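Film Distribution & Exhibition — handout 5
Reading a weekend chart

November 4, 2018

Bring last handout, we use the same terms. Quick version of what I rushed through at the end.

Gross vs admissions. Gross = money. Admissions = tickets. Some markets report one, some both. Don't mix them in one table, half the homework did.

Per-screen average: weekend gross divided by screens. Small releases look great here and it means less than you think. Two screens in a big city, director Q&A after, of course it's full.

Worked example (numbers on the board, copy them down if you missed it):
Savosau — 1579 screens, wide release
Nouri — 12 screens, platform release
Nouri wins on average, Savosau wins the chart. Both distributors put out a happy press release. Read both, then ask what week two looks like. 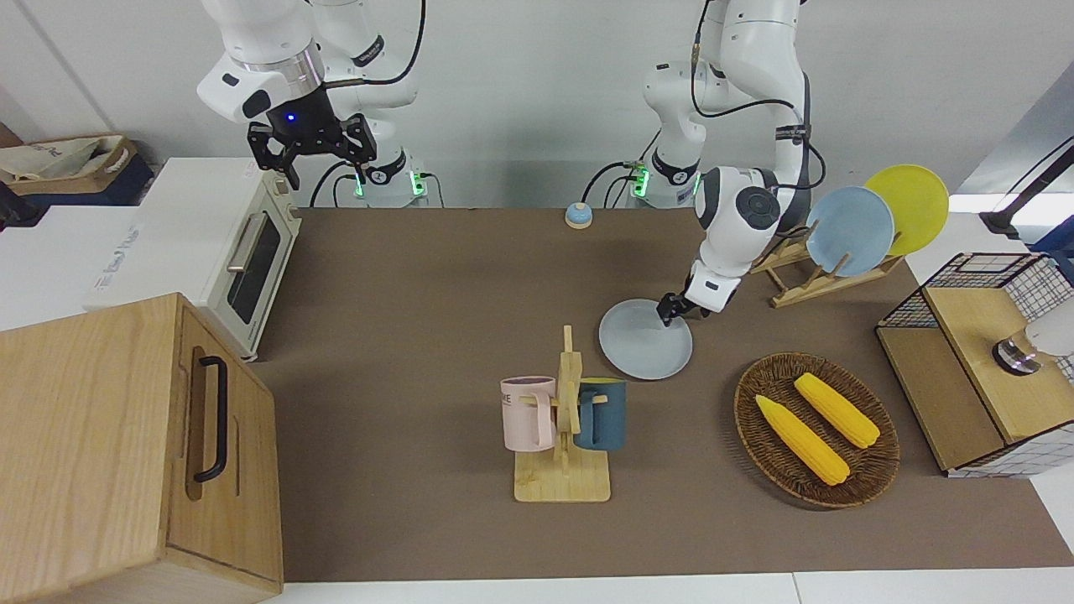 Fig. 1. Two-armed robot at a work table, plate held in one gripper.

Drop / hold. Percent change from one weekend to the next. Watch for previews rolled into the opening figure, makes the second weekend look worse then it was. Also holidays. A January release coming off the break will fall hard whatever the reviews say.

Multiplier: final gross over opening weekend. Front-loaded titles (sequels, fan stuff) low, word of mouth titles high. Can't be known until the run is over so stop using it in week-one reports please.

Market share. Share by distributor, or by country of origin. Check which. Sestus had the top title and still came second for the weekend — Hondex had more films playing.

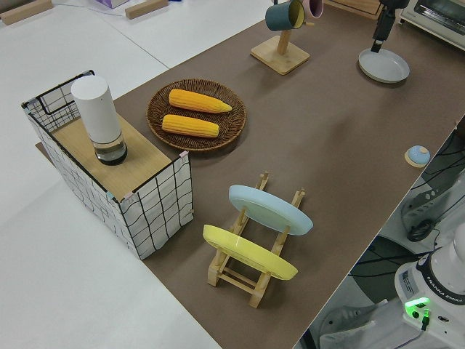
Fig. 2. Table with grid-print storage basket and round wicker tray.

Screen counts: a 200 screen release in a small country is wide. In a big one it's not. Always give the size of the market alongside. And screens isn't the same as showings, a film can keep its screen and lose all the evening slots.

For next time:
— pick one title, follow it for three weekends
— chart position, gross, drop, screens
— one paragraph on why it held or didnt, roughly 200 words
— reading is chapter 13, skip the tax section

Sources go at the bottom with the date you looked, estimates get revised.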